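Porelley workshop book
8/8/23
Boros 12-string, bridge reglue and new nut

Best day at the bench in ages, so I'm writing this up while it's all still in my head. The Boros has been hanging at the end of the rack since June with a tag on it saying "bridge lifting, action high, sounds lovely if you can stand to play it", and that is a fair summary. It's a big jumbo-bodied thing with a spruce top and a neck like a fence post, and the back edge of the bridge had come up far enough to slide a business card under it nearly to the pins. Today it came off properly, and most of what I was dreading didn't happen.

First, the state of it before I touched anything. Neck relief was fine, a whisker under what I'd set for a twelve, and the truss rod turns freely both ways (hooray). Straightedge along the frets landed just shy of the top of the bridge, which means the neck angle is better than the action made it look. A lot of the height was the bridge itself tipping forward and the top bellying up behind it. I'd half expected to be pricing up a neck reset and I am so pleased not to be.

Strings off in stages, working from the outside pairs in, and all the tension let down before pulling any pins. Two of the pins were stuck fast. Pushed them up from inside with the blunt end of a dowel – much kinder than pliers.

Had the mirror and the little torch inside for a good while. The bridge plate is sound. There's some chewing round the holes for the octave strings, where the ball ends have been pulling up into the wood, but there's plenty of plate left and I don't think it needs a patch yet. Braces all tapped solid except one finger brace on the bass side which gives a dull click at its tip. Marked that with low-tack tape on the outside so it gets done at the same time.

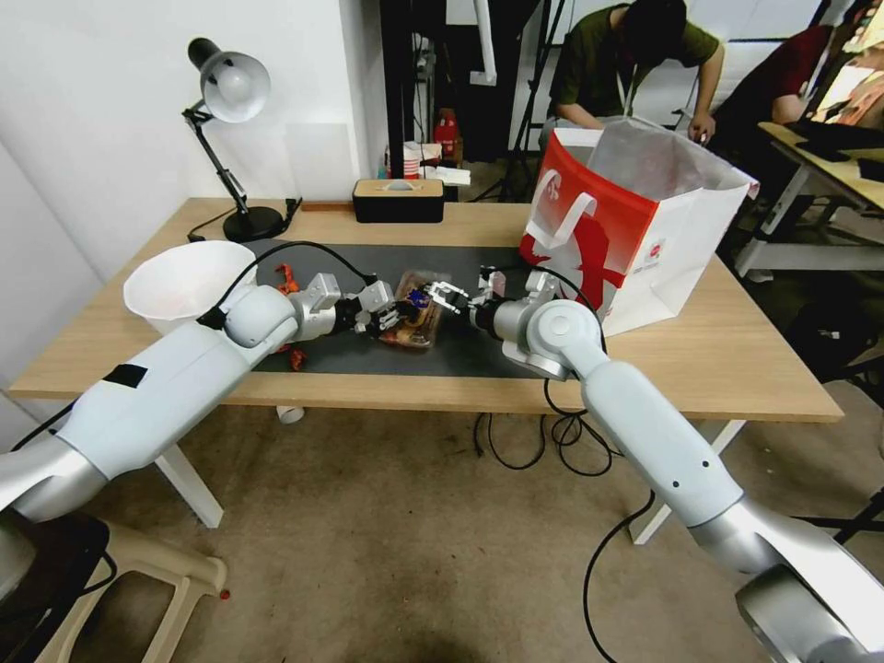
Then the heat. I used the bridge iron with a foil-covered card mask round it, and left it much longer than feels comfortable before trying the knife. I've rushed this in the past and torn up spruce, and I'd sooner drink two cups of tea and wait. Started at the back corner where it had already let go, with the thin palette knife, warmed. Once it was in I could feel the glue giving way in front of it like cold butter. The grain on this top runs out towards the treble side, so anyone doing this guitar again: go in from the BASS side and work across. From the other side the knife wants to dive under the fibres. I tried a tiny bit, felt it dig, and stopped straight away.

Off it came, with hardly any spruce on the underside. A lovely clean lift! The few fibres that did come away I left stuck to the bridge until I'd found where they belonged, then floated them back down with a drop of thin glue and pressed them under a bit of waxed paper.

And now we know why it failed. Whoever built it had glued straight on top of the lacquer for a good margin all round, so only the middle of the footprint was ever wood to wood. On a six-string you might get away with that for years. On a twelve it was always going to peel from the back.
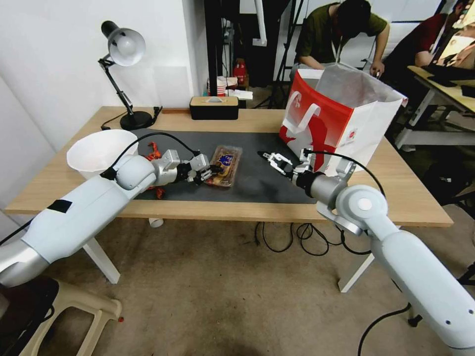

Desk against the white wall: food container on the grey mat, white bowl at the left-hand end.

Scored round the footprint with a fresh blade, just inside the line so the lacquer edge will sit hidden under the bridge, and took the lacquer off with a sharp chisel held flat, bevel up. Slow and very satisfying. It peels up in small curls if the angle is right and goes to dust if it isn't. The top has a slight dome, so I shaped the underside of the bridge to match by taping a sheet of 240 face up over the exact spot and moving the bridge back and forth in short strokes. Pencil scribble on the bottom first, and keep going till the scribble has gone all over. It took 3 goes at the scribble. After that it sat down with no rock at all and I couldn't get a feeler under it anywhere.

Dry clamp before glue, always. I did it twice, and glad I did, as the first time the inside caul was sitting on the edge of a brace and would have tipped the lot. Took a notch out of the caul and wrote BOROS on it so it can live in the drawer with the others.

For the glue I went with the Tastance hot hide. I know opinions in this shop are split. I like how it pulls the joint together as it cools, and I like that the next person can get it apart again. Warmed the bridge and the top with a hairdryer first, glue on both faces, bridge down, locating bolts through the two outer pin holes to stop it skating about, then the clamps: middle one first, then the wings. Nice even squeeze-out all the way round. Cleaned up with a rag wrung out in hot water and then a dry one. The loose finger brace had its glue worked in with a bent palette knife and a small jack under it.

It stays clamped for 36 hours. Please don't be tempted. I know it grabs within minutes, but there's a lot of pull going on this joint and it costs us nothing to leave it alone.
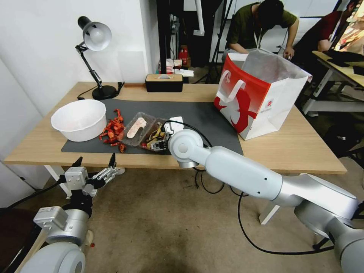

Vol. 3, p. 36

While that sat, the nut. I love doing twelve-string nuts and I will take them off anyone's hands. The old one was plastic and the pairs were so uneven that the G course was practically two separate strings. New one is a bone blank, squared up on the flat plate until it dropped into the slot with a gentle push.

Spacing: I set the two outside strings first, then lay out by the gaps between courses and leave the string centres to sort themselves out. If you go by centres, the fat low strings crowd each other and the thin ones look lost. Within a course I want the two strings close enough to fret as one and far enough apart that they don't rattle into each other when somebody digs in. The low E pair gets a touch more room than the rest. Marked it all out with a very hard, very sharp pencil and then looked at it from the playing position for a bit before cutting anything, which saved me, as I'd got the A course leaning to one side.

Slot depth is the fun part. In each octave pair the thick and thin strings can't both sit at the same height underneath and feel level on top, so I cut the thin one slightly shallower. You then get the tops of both strings in line under the finger and the course frets cleanly without a squeeze. It makes the guitar feel so much easier! The old nut had every slot cut to the same depth, so the octave strings were hiding down beside the wound ones and you had to mash everything flat to get them to speak.

Roughed in only for now. Final depth has to wait until it's strung to pitch.

Also levelled one high fret (the sixth, treble side only, it just needed tapping back down and a dot of glue) and oiled the fingerboard, which drank it up.

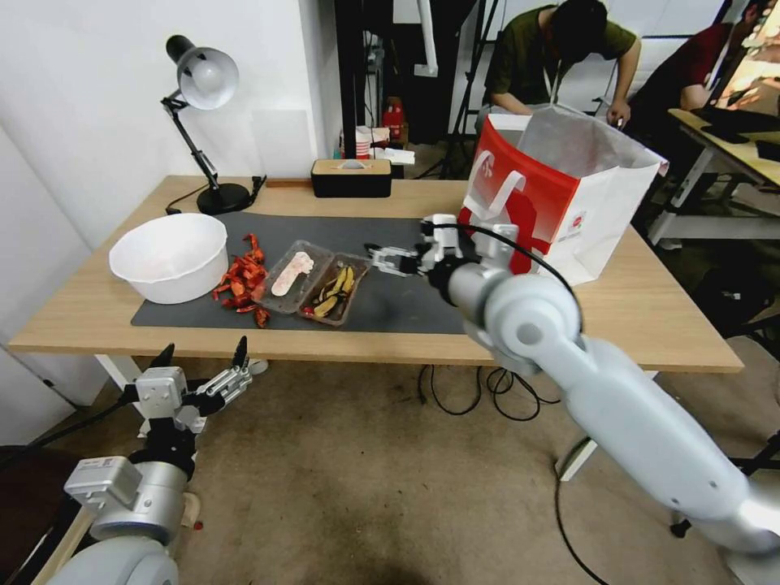 Still to do on the Boros

Clamps off, and check the back edge of the bridge with the thinnest feeler before any string goes near it.

Ease the pin holes with the reamer. Slot them a little for the octave strings so the ball ends sit on the plate and stop chewing into it.

Saddle. The present one is straight across and has been filed from the top by someone in a hurry. I want to try splitting the compensation so each string in the G course gets its own bit of crown. The wound one and the plain octave want quite different lengths, and that course is where the sourness was when I strummed an open E chord on it back in June. If it works I'll do the same on the shop's own twelve.

String up with the light set and tune a whole tone down to begin with. Leave it a night, then bring it up to pitch and look at relief again. I'd be inclined to suggest the owner keeps it a tone down for good with a capo handy, and I'll put that on the ticket.

Then action, nut slots to final depth, saddle height. In that order, please. If the saddle gets done first we'll be chasing our tails.

It's wanted for the session night at the Busgate, and there's time so long as the bridge behaves. I'd love to hear it in that back room with the low ceiling. Even with the neck cranky and the bridge hanging off, it had a shimmer on the top courses that made me grin, so I can't wait to hear it with everything stuck down.

Notes for the shop in general: we're nearly out of waxed paper and the small nut file (the one for the high octave G) is getting blunt. The glue pot thermostat reads high, so trust the thermometer. And whoever sharpened the wide chisel, thank you, it was a joy.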